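Moving my post to paper for a month

May 23, 2024

I switched off email on my phone at the start of the month and told the people I write to most that they would be getting letters.

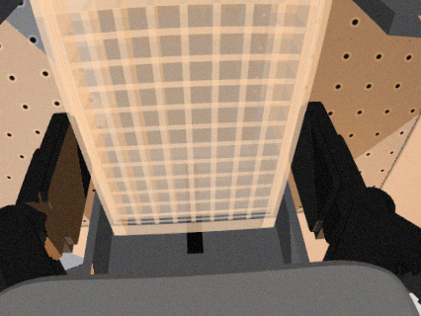

The rules were simple. Anything that could wait two days went in an envelope. Work was left out of it, as was anything to do with the bank or the doctor. I bought 2 books of stamps and a pad of lined paper from the shop on the corner and used up the envelopes I already had in the drawer.

My handwriting was worse than I remembered. The first letter took most of an evening and I threw away two versions of it. By the second week I had stopped making a rough copy and just crossed things out. My aunt said she liked the crossings out, so I left them in after that.

The cost was higher than I expected. Stamps have gone up a lot, and second class is slow where I live. One letter to a friend in Prollow took eight days. Another came back to me with the postcode circled, and I still can't see what was wrong with it.

Replies were mixed. Two people wrote back by hand, one sent a postcard, and the rest sent a text to say thank you. I didn't mind that. A few of them rang, and those calls were longer than usual.

I did find I wrote about different things. In an email I answer whatever I was asked. On paper I put in the weather, what I was cooking, the state of the beans in the garden. One letter to my cousin came to over 3,000 words, and most of that was about a train journey.

Email goes back on the phone next week. I have nine stamps left and owe three letters, so those will go first.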